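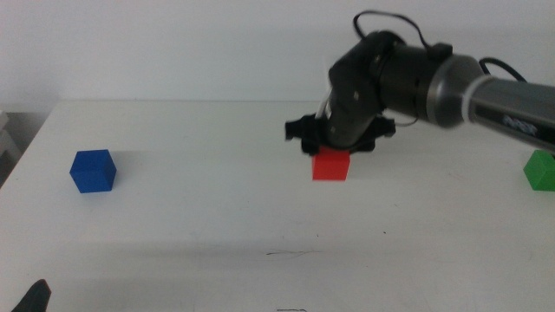
I stopped using my phone as an alarm clock in October, and a few people have asked how it went, so I am writing it down in one place.

The reason was simple. I was reading in bed until 1:30 in the morning and getting up at 6. The phone was on the nightstand because it was the alarm, and if it was on the nightstand I picked it up. I tried the app timers first. They put up a gray screen with a button that lets you ignore them, and I pressed the button every time.

So I bought a plain clock. It's a Renlow, battery powered, with a dial and one switch on the back. It ticks. The first two nights I put it in a drawer to muffle it, and then I slept through the alarm, so it went back on the nightstand. After a week I didn't hear the tick anymore. The phone now charges in the kitchen next to the toaster.

The evenings were harder than the mornings. I had not noticed how much of my night was filled by scrolling until there was an hour with nothing in it. I went to bed too early and lay there. Then I started on the paperbacks my neighbor Gorazd Vukčević had left me when he moved to Plullov. Most of them are long sea novels. I read one that was close to 1,000 pages and can't say I liked it, but it put me to sleep by 11 most nights.

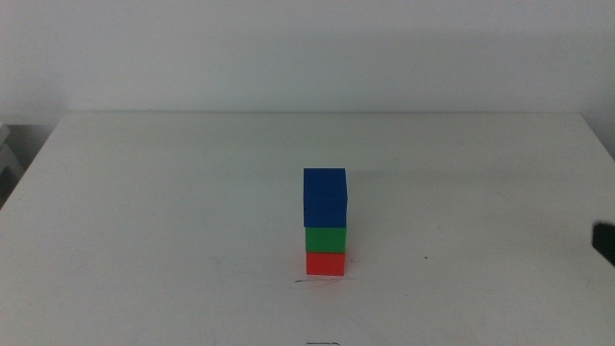
My sister was worried she wouldn't be able to reach me in an emergency. I gave her the landline number, and I keep the ringer turned up on the phone in the kitchen for calls only. She has called once at night, by accident.

There are things I miss. The old alarm got louder a little at a time, and the Renlow starts at full volume. I can't check the weather before I get up. If I wake at 4 I have no idea what is going on in the world, and I used to think I needed to know.

I do sleep more. I didn't track it, so I don't have a chart for anyone. I get up when the clock goes off and I don't need the second coffee until after lunch, where before I was on it by 9.

The clock loses a couple of minutes a month, so I reset it when I change the calendar page. Next I would like to get the tablet out of the living room, but the rest of the house has not agreed to that yet.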